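Gripper Loan Bench - Frequently Asked Questions
Rirnport Automation Library, Redville
Last revised 11th December

What is the loan bench?

It is a table, an arm and a shelf of grippers that members can book to try before they buy. You bring the parts you want to pick up, or use ours, and you leave with your own log files. We do not sell grippers and we do not take a commission from anyone who does.

Which grippers can I try?

At the moment there are two parallel two-finger grippers, the Conier and the Doolan, plus a small vacuum cup. The Conier opens wider. The Doolan closes faster and holds its position better when the power drops. The vacuum cup is fine on boxes and poor on most other things.

Can I compare two grippers in one booking?

Yes. Changing over takes 5 minutes if you have done it before, and closer to half an hour the first time. Save your tool offset before you unbolt anything. The controller keeps only the last one.

What objects should I test with?

Start with your own parts if they are small enough to carry in. If you have none, use the house set, which Manaia Nepia put together so that results from different members can be set side by side. It mixes hard edges with rounded shapes, and light things with heavier ones. A puzzle cube is a better test than it looks. The layers can turn under the fingers, so a grip that is a little off center twists the cube where it would simply lift a solid block. Set it down at an angle to the fingers, not square, and run the same approach with each gripper.

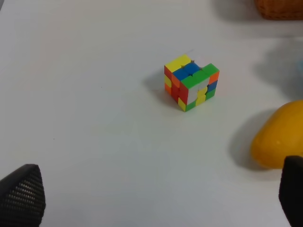 Fruit is the other one people skip. A mango or a small melon has no flat side to close on, and the skin marks if the force is set too high. Begin at the lowest force setting and go up one step at a time. Write down the first setting that holds through the full lift, then the first one that leaves a mark. The gap between those two numbers is what you want to compare.

How many picks do I need for a fair comparison?

More than most people plan for. Ebony Sutcliffe ran 214 picks per gripper in February and the order of the two changed twice before it settled. If you only have an hour, pick two objects and do them well.

Do textured fingertips make a difference?

On smooth plastic, yes. On cardboard, hardly any. We keep textured and smooth tips for both grippers in the top drawer. Note which ones you used, as we get logs every month with that line left blank.

Is there a wrist camera?

Yes, it stays on the arm for all bookings. It is small and wide, and it sees the fingertips as well as the table. Two things to watch:

Pale surfaces. On a white tabletop the exposure drifts, and light-colored faces of an object can fade into the background. Lock the exposure before you start.

Shadows. The overhead lights give soft shadows that some segmentation tools read as part of the object. A gray mat helps - ask at the desk.

How long do fingertips last?

We replace the pads at roughly 3000 cycles. If yours look shiny or come away at the corner, stop and swap them.

What is the weight limit?

700 grams including anything you have fixed to the fingers. The arm can carry more, but the bench insurance does not cover it.

Can I use my own controller?

Yes, if it can talk to the arm over Ethernet. Plan to spend your first booking on setup. The emergency stop must stay wired through our box, and staff will check this before they switch the arm on.

Who gets my results?

You do. We ask for a copy of the summary sheet for the binder, with your name off it if you prefer. Video is deleted from the bench computer at the end of each week, so take it with you on a drive.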